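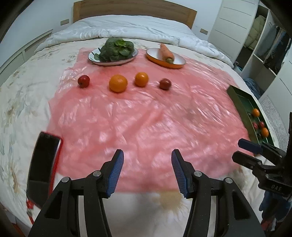
Household Sorting: Guidance from the Staltalo Study

Spread a plastic sheet before setting out produce. The study recorded 164 sorting runs with hand-held grippers, and spills were easily wiped up.

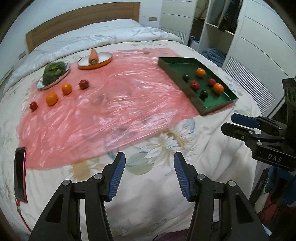 Rimantas Vītola asked whether soft fruit should be left out. It may stay - handle it last.

Leave room for both fingers of the gripper beside each piece.

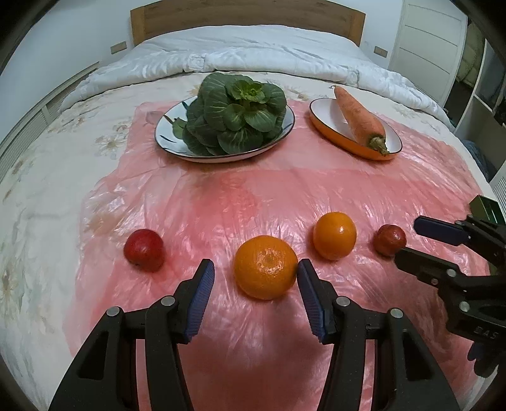 Mandarin between the jaws, carrot and greens behind.

Close the jaws slowly and replace bruised fruit.
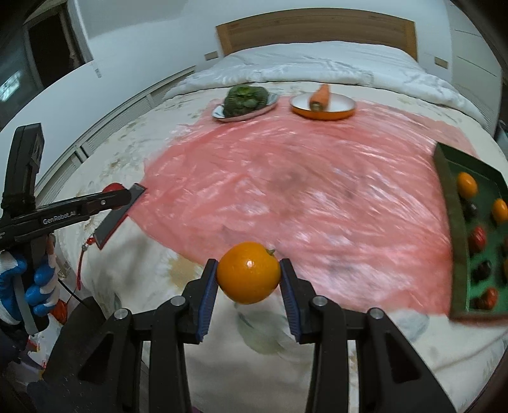

Runs with a two-second hold gave the model its best results. Place the pads against the sides of the fruit, as with the orange shown. Clean them after every 25 runs.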